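4.3 Preparing the bags

The Zesell packing set is supplied with fabric bags folded flat. Creases from storage do not affect use, but a bag that is laid straight before filling closes more evenly. Allow 30 seconds per bag for the first few; the time drops with practice.

Before starting, place the wooden board on a stable surface and lay the foam sheet over it. The sheet should lie flat with no corner lifted. A narrow margin of wood may remain visible around the sheet. Do not tape or glue the sheet to the board.

1. Take one bag from the stack and shake it once to separate the layers.

2. Lay the bag on the foam sheet with the long side pointing toward you and the printed side up.

3. Place one hand on the lower part of the bag. Keep the pressure light. The fabric is a mesh and will distort if it is pinned hard at a single point.

4. With the other hand, smooth the fabric from the middle outward. Work over the horizontal creases first, then the edges.

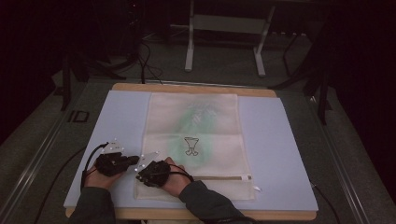

5. Check that the print is straight in relation to the long sides. If the stem of the goblet outline leans to one side, the two layers have shifted. Lift the bag, shake it again and repeat from step 2.

6. Slide two fingers into the opening and run them to the bottom corners. The corners must be fully open before anything is placed inside.

NOTE – Faint fold lines will remain after smoothing. They do not need to be ironed out. If ironing is required for display, use the lowest setting with a cotton cloth between the iron and the bag, and keep the iron off the print.

CAUTION – Do not iron on the foam sheet. The foam marks permanently under heat.

4.4 Filling and closing

1. Place the item in the bag base first. For glassware, wrap the stem separately.

2. Do not exceed 400 g in the small bag or 800 g in the large bag. Above these limits the side seams may open.

3. Leave 2 inches of free fabric above the item.

4. Gather the free fabric, turn it once and tie it with the ribbon supplied. Tie a bow if the bag will be reopened – a knot is difficult to release without pulling the mesh.

5. Stand the filled bag upright for a moment. If it tips, untie it and center the item again.

NOTE – Bags in the Skunetti size are wider at the opening and need a second turn of the fabric before tying.

4.5 Storage

Return unused bags to the carton flat, printed sides facing the same way. Wipe the foam sheet with a dry cloth and store it on top of the board. Replacement sheets are listed under Gristell in the parts table, section 7.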